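Jonetti Dice Tray and Screen Set

I've been running a weekly tabletop game for years and I got fed up with dice rolling under the sofa, so I started making these trays myself. The Jonetti is the one I use every Thursday, and it's the one I sell most of (13 went out in August alone!).

You get a folding tray with a felt base, plus a four-panel screen to hide your notes behind. The screen has clips along the inside for monster stats, initiative cards, whatever you keep losing. I write mine on scraps and they still fit.

Colours: Perico green, Colis grey or Uçar red. The red is a bit darker than it looks on some phones, more of a brick.

It all packs flat into a cloth bag with room for a slim rulebook and a few sets of dice. Metal dice are fine on the felt, by the way, I use them all the time.

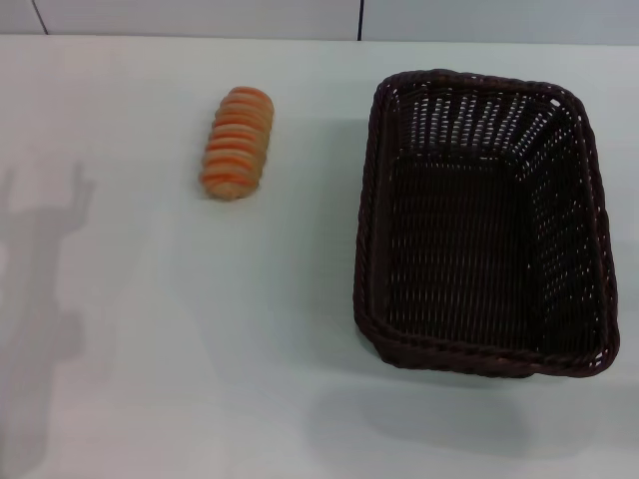 If you play with a big group, get two trays, one for each end, because passing one round gets old fast. I do spare clips as well, in packs of 15. Item code 3634 for the full set, and pop your colour in the order notes or I'll send green.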